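Zollura共享工坊发布“水槽边”开放搭建项目：把一台机械臂请进自家厨房

新闻稿 五月

Zollura共享工坊今天很高兴地向各位邻居、各位会员，以及所有在自家车库、阳台和餐桌上拧过螺丝的朋友宣布，我们筹备了好几个月的家庭自动化搭建项目“水槽边”正式对外开放。全部图纸、接线表、零件清单和我们一路写下来的搭建笔记，从即日起都可以免费取用，工坊的工作台也为愿意动手复现的朋友预留了位置。

这个项目的起点说起来很小。去年冬天的一次工坊聚餐之后，大家站在水槽前面收拾，有人随口说了一句：我们这里有车床，有激光切割机，有一柜子步进电机，怎么洗个饮料罐还要排队？当时大家都笑了，可是这句话后来一直留在白板的角落里，擦了几次又被人写回去。到了开春，几位会员真的坐下来，在那句话下面画了第一张草图。草图画得很丑，比例也不对，但是后来的许多想法都能在那张纸上找到影子，我们把它裱了起来，挂在进门的地方。

“水槽边”要做的事情，是让一台机械臂在普通人家的厨房水槽旁边，完成饮料罐的拾取、翻转、沥水和归拢。我们选饮料罐，是看中了它的麻烦：它轻，一碰就滚；它亮，窗边的光一照，相机常常认不准边缘；压扁了以后形状更是每个都不一样。我们觉得，一台能够耐心对付饮料罐的机器，将来学着收拾勺子、瓶盖和保鲜盒，总会容易一些。

项目一共分成两个部分。第一部分叫Wonora，是我们自己设计的水槽边夹持支架，第二部分叫Sisadus，是负责规划动作的控制软件。两个部分可以分开使用。手上没有机械臂的朋友，完全可以只做支架，拿来固定台灯、手机或者一根浇花的水管，我们工坊里就有人这么用，用得还挺开心。

先说Wonora。搭建这套支架花掉的时间，比我们最初估计的要长得多。厨房水槽的边缘看上去平平常常，真要往上面夹东西，才会发现它又滑又圆，下面还藏着各种各样的弧度。我们前前后后改了13版夹头，早期的几版夹得太松，机械臂稍微一动就跟着歪；后来的几版又太紧，害得我们提心吊胆，生怕把主人家的釉面压裂。现在公开的这一版，在夹头内侧加了一层可以更换的软垫，拧紧的力度写在笔记的第一页，请大家务必先看再拧。全套支架使用16个打印件，其余都是五金店里买得到的螺栓、旋钮和垫片，家用的打印机慢慢打，一个周末加上几个晚上差不多可以打完。

再说Sisadus。写软件的几位会员都有自己的正职，代码大多是下班以后写的，提交记录里常常能看到半夜的时间，也常常能看到第二天早上紧接着的一条更正。软件的工作方式并不复杂：先看一眼水槽里有什么，挑出最容易下手的一个，慢慢靠近，夹住，提起来，再看一眼。慢是我们故意定下的。家里的厨房有孩子，有猫，有忽然伸过来拿杯子的手，我们宁可让它多花一会儿工夫。任何时候只要按下急停按钮，手臂就会停在原处，等人来处理。

为了让软件多见一些世面，会员们在各家的厨房和工坊的茶水间里反复练习，到目前为止记录了773次抓取。其中有成功的，也有不少失败的，失败的我们一次也没有删，连同当时的备注一起放进了公开资料。有一条备注只写了三个字：“又滚了。”我们觉得后来的人看到它，大概会比看到一张漂亮的曲线图更有共鸣。

项目能走到这一步，要特别感谢Acheampong五金行。这家小店就在我们隔壁的巷子里，从项目开始的时候就让我们赊账拿零件，还腾出了一个抽屉，专门放我们总是买错又拿回去换的那几种螺栓。支架上有一处旋钮的选型，也是店里师傅建议的，他说原来那种沾了洗洁精根本拧不动，我们回去试了试，果然如此，当天晚上就改了图纸。

我们也想借着这个机会，把还没有做好的地方老老实实地讲清楚。线缆的整理仍然让人头疼，手臂伸得远的时候线会绷，收回来的时候线又会鼓起一大圈，目前靠卡扣固定，算不上好看。强光下的识别还不稳定，窗户朝南的朋友请先准备一块窗帘。另外，这套东西目前还不能洗碗，请不要把家里心爱的瓷碗交给它，我们自己也没有舍得交。

以下两张搭建现场照片可供各媒体及社区刊物使用。
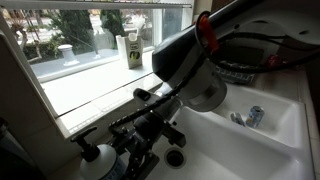
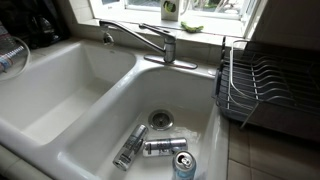
如何参加

有兴趣复现这个项目的朋友，可以直接到工坊前台登记，也可以写信到工坊的公共信箱，在标题里注明“水槽边”。我们会按照登记的先后安排工作台，每一组配2位熟悉项目的会员带着做，从打印第一个零件开始，一直陪到手臂能够夹起第一个罐子为止。完全没有经验也没有关系，我们当中好几位，一年以前连万用表的表笔该插哪个孔都要问人。

机械臂由工坊提供，在场内轮流使用，暂不外借。自己家里已经有小型机械臂的朋友，请在登记时写明型号和负载，我们会先帮忙看一看接口是不是对得上，免得大家扛着一箱东西白跑一趟。打印耗材按照实际用量收取成本费，五金件可以自备，也可以从工坊的零件柜里拿，拿了以后在本子上记一笔就好。

来的时候，请穿袖口收紧的衣服，长头发请扎起来。洗干净的空饮料罐非常欢迎，形状越古怪越好，门口放了一个纸箱专门收集。未成年的朋友请由家长陪同，家长如果愿意一起动手，我们会格外高兴。

资料与授权

支架图纸、控制软件和抓取记录均以开放授权发布，可以自由使用、修改和转发，转发时请保留项目名称。如果您改出了更好的夹头，或者终于想出了整理线缆的好办法，恳请您告诉我们一声，我们很愿意把它合并到下一版里，并且在笔记里写上您希望使用的名字。

关于Zollura共享工坊

Zollura共享工坊是由会员共同维护的社区工作空间，设有木工、金工、电子和打印区域，平时接待各种年纪、各种手艺程度的邻居。工坊的日常开支来自会员月费和工作坊课程收入。除了“水槽边”以外，目前正在进行的项目还有旧缝纫机翻新和一套给阳台菜园用的自动滴灌装置，欢迎来看，也欢迎来帮忙。

媒体联络

采访、拍摄及转载事宜，请与Zollura共享工坊前台联系。如需到现场观看机械臂运行，请提前预约，工作日下午两点以后比较方便，我们会备好茶水。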